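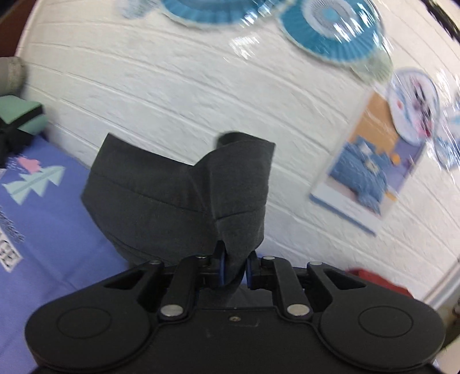 Hae-won Seo wrote to me that a bad fold teaches a model nothing except how to fold badly, and that any collection plan which keeps its failures is paying to store garbage. I disagree, and the disagreement is worth setting out at length.

Cloth is a poor subject for clean examples. A rigid part has a pose that six numbers describe. A garment has as many shapes as there are ways to drop it, and the hard part of folding is getting from an arbitrary shape to a known one. If we keep only the episodes that go straight from flat to folded, the model never sees the states it will spend most of its time in.

At Flerkent we had 3000 episodes by June. The first review rule, borrowed from the Wollik project, threw out every episode with a regrasp. It removed almost 18 percent of the set. Those were the episodes where the operator saw a corner slip, let go, and took hold again. 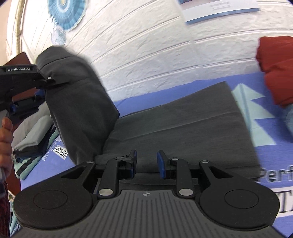

Dark grey cloth, far end raised by one gripper, the other open above the cloth.

We put 170 of the discarded episodes back and labeled the point where each regrasp began. Labeling took nine days — longer than I had budgeted. I would still do it again before recording a single new clean fold.

Seo's objection has a sound core. An error with no correction after it should go. So should an episode in which the operator wanders, or tugs at the cloth with no aim. My claim covers recovery only, and a reviewer has to watch the episode to the end to tell the two apart. No filter on length or grip count will do that work.

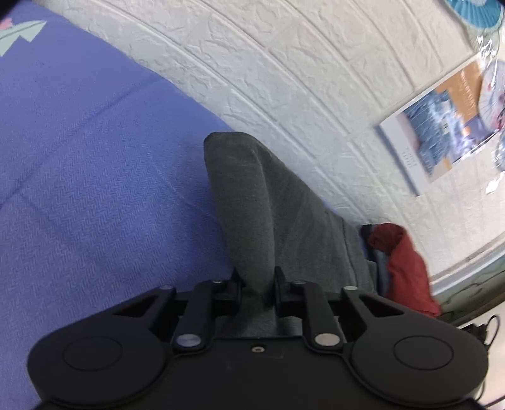 What to record about each episode

The operator, the garment, the starting state, and whether a regrasp took place. Cirnine's format has a field for the first two and a free text note for the rest, and free text is where labels go to be ignored.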